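Section 4. Running the hand at an open day

This is the fun part! Once the arm has passed its checks in Section 3, you can let people come and watch it work. The steps below are the ones Nithin Rodrigues wrote up for the March open day at Prudgate, with a few fixes from the Wurnent visit.

Before the doors open

1. Mark a line on the floor 40 inches from the base. Guests stay behind it while the arm has power.

2. Run the finger warm-up 10 times. Watch each knuckle as it bends and call Hoekstra if one sticks.

3. Set the speed to 300 on the Vullunen panel. It can go faster, but people love seeing the fingers close slowly – you'll hear them go quiet.

Note: If the panel shows code 457, the hand has lost its zero point. Open the fingers all the way and restart from step 2.

During the demonstration

4. Say out loud what the hand will do next, then start the move.

5. Let a guest pick the next grip from the card. Kids are great at this and will ask for the pinch every time!

6. Keep your own feet clear of any cables on the floor, and pause the arm before you step in.

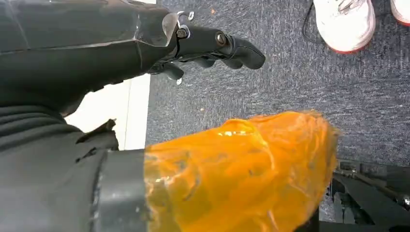

Fig. 4-1. Hand over the carpet, fingers partly closed.

CAUTION: Never reach under the fingers to grab a dropped item. Press Pause, wait for the steady light, then pick it up.

7. Between groups, open the hand and look over the pivot bolts. Tighten only with the key from the kit.

8. After the last group, park the arm and switch off the panel. Guest questions go in the log, and the odd ones are welcome too.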